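How to Compare Two Grippers on One Arm in an Afternoon

November 30, 2018

I love this job. Swapping grippers on the same arm and running them through the same chores is the fastest way I know to learn what your hardware is good at, and you don't need a lab budget to do it! I put the Florkach parallel gripper up against the Skekdale two-finger on our bench arm, with an old Asus laptop logging everything.

What you need

One arm, two grippers, a wrist bracket that fits both, a hex key set, a clamp or two, and a handful of kitchen things. I like kitchen things. They're shiny, thin, heavy at one end and shaped for human hands, so they show up a weak grip right away.

Step 1. Fix the bench first

Clamp down anything light. A wooden dish rack will scoot across a tablecloth the moment a finger brushes it, and then your next ten runs don't match your first ten. Mark the corners of the cutting board with tape if you plan to lift it and put it back.

Step 2. Mount the first gripper

Tighten the flange bolts in a star pattern, a little at a time. Route the cables with enough slack for a full wrist turn, then jog the last joint both ways by hand speed and watch the loops. Enter the new tool weight in the controller before you do anything else (I forgot this once and spent an hour blaming the gripper).

Step 3. Set the speed and force

I run first trials at 35 percent speed. For force, start at 38 newtons and creep up. The Florkach was happy at 42 on flat metal; the Skekdale wanted more.

Step 4. Pick your hard object

Mine is a cleaver-style kitchen knife. Gripping it on the blade, near the spine and close to the handle, makes a great test, with smooth flat steel between the fingers and a rounded metal handle hanging out past them.
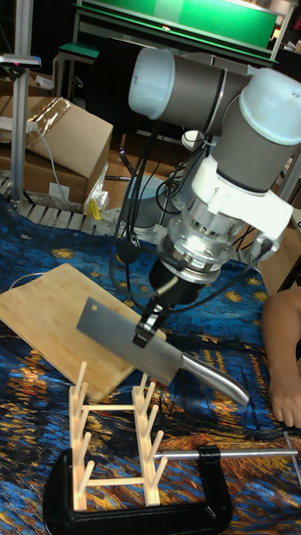 Should I test with the blade or the handle?

Start with the handle if your fingers have soft pads and the blade if they're hard and flat. Then try the other one with both grippers, and keep the two sets of results in separate columns.

Step 5. Run it and write it down

I did 200 picks per gripper, split over the knife, the board and a plate. Log slips, drops and near misses as different things. A slow slip tells you the force is low. A sudden twist means the grip point is too far from the center of mass, and moving it a finger's width toward the heavy end can fix it.

Step 6. Swap and repeat

Same poses, same speed, same objects. Re-teach only the tool center point. The Heinonen adapter plate made this a five-minute job for me, and I was grinning the whole time.

I'm doing suction cups in December, starting with the plate.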